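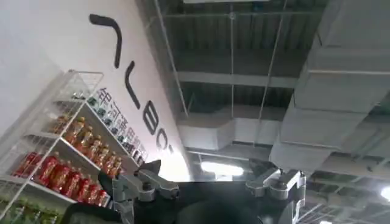
Confirmation hearings should cost a nominee something

OPINION
18/09/2025

The Skadwood regional assembly will vote in December on whether to change the way it approves the people who run its executive departments. The proposal would cut the public hearing from two sessions to one and replace most of the spoken questions with a written form. Its supporters say the present system is slow and unfair to nominees. I think they are right about slow and wrong about the remedy.

The last round is the reason this came up. The governing coalition put forward its choice for transport, and the assembly's members spent two long sessions asking about a consulting contract with Tronari, a freight company that bids for work in the region. The nominee had listed the contract on the disclosure form, as the rules require. What the form did not show was that the work went on after the company entered the bidding for the Ledirska rail yard. That came out in the second session, in answer to a follow-up question. The name was withdrawn the next morning.

Coalition members called it an ambush. I read the transcript, all 200 pages of it, and I don't see one. The questions were repetitive and a few were rude. Most were the kind any hiring manager would ask.

Under the new plan that exchange would not have taken place. A written form asks what it asks. The nominee has a staff to help with the answers, and the answers are drafted to be correct and short. There is no second question when the first reply sounds odd.

The coalition also points to cost. Each round of hearings takes members away from the budget, and small departments can sit without a head for months. The Morrison district office went most of a year under an acting director, and permits piled up there – more than 2000 at one point, by the office's own tally. That is a real harm to people trying to build a garage or open a shop. But the delay came mainly before the hearing, while the coalition parties argued over whose turn it was to pick. The assembly had the name for less than a month.

If members want to save time, they could set a deadline for the executive to send a name. They could also limit opening speeches, which no one in Morrison or anywhere else would miss.

A petition against the change has passed 4000 signatures, which is a lot for a question of procedure. The assembly should keep both sessions, and it should publish the disclosure forms before the first one begins.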